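Apr 7, 2019

Spent most of the day on the cup question, which I had put off long enough. The plastic tumblers for the June lunch at Praststead have been in two cartons in my hallway, and I wanted a procedure for setting out and clearing before I commit to the Pristwood trays.

Started with placement. A tray takes up more of the counter than its outline suggests, because you need clearance on all sides for hands and for the cups waiting to go on. I prefer the tray in the centre, empty, with the cups standing around it, the longest run at the back. The front stays mostly open so you can reach in without your sleeve catching a rim. Marble pattern underneath makes the clear cups hard to pick out, particularly upside down. The amber and the lavender are no trouble at all.
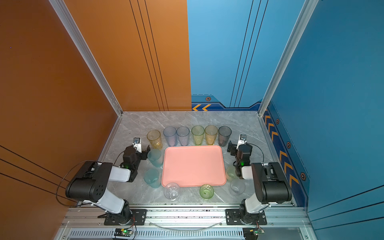
Venla Halonen thinks the whole arrangement is backwards and that cups should go on the tray first, at the cupboard, so that the counter never fills up. She also said that anyone who sorts by colour has too much time. I wrote down the first remark. It holds if the tray is carried a short distance over a level floor. At Praststead there are two steps between the kitchen and the hall, and a tall light cup on a tray goes over at the second one.

Tried the alternative in my own hallway with an armful of books for a step. Upright cups fell. Cups laid on their sides did not fall, obviously, but they rolled. A tapered cup rolls in an arc around its narrow end, so the rim of the tray stops it sooner or later. Two laid close together check each other. The drawback is hygiene: a cup on its side has its lip near whatever is on the tray, and trays collect crumbs. Wipe the tray before loading, and again between loads. I have put this in the procedure as a separate line.

The textured ones grip better than smooth ones but take longer to dry. I left a few on the rack after lunch and there was still water in the dimples at 16 minutes. Towel drying got that down, at the cost of lint.
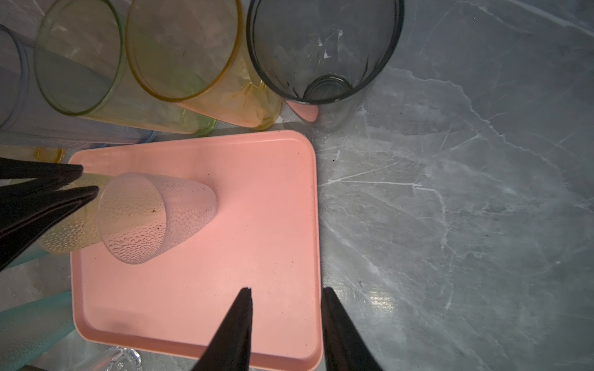

How many cups should go on one tray? I settled on 14 lying down, in two rows, and fewer if they are standing. More will fit, but then the last ones in have to be placed by the base with two fingertips, and the time saved on the trip is lost in the loading.

Stacking I have ruled out for the moment. The Lehtinen cups nest so tightly that the lower one comes away with a twist or not at all, and warm from the wash they are worse. Flotel sells a spacer ring. I read the page twice and could not find the inside diameter, so I have written to them.

Grip is the other matter. Picking up by the rim is quick and wrong, fingers where the mouth goes. Picking up around the body is right but a ribbed cup tipped sideways wants to turn in the hand until the ribs seat against something. 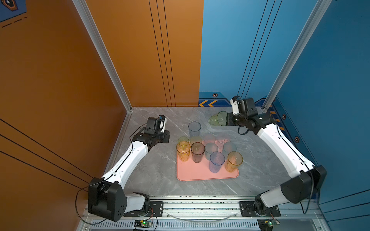
A firm hold low on the body, just above the base, stops most of that. I did it 24 times with each hand, the left being noticeably worse, and dropped one under the radiator. No crack. Thin plastic flexes if you squeeze near the open end, so the low hold is better on that count too.

Procedure as it stands tonight: wipe tray, tray to centre, cups around it, lift low, lay in two rows with the mouths all facing one way, carry, unload from the near side. I will type it up once Flotel answers. Still to do – find the lid of the second carton, and ask Venla whether the lavender ones were hers to begin with.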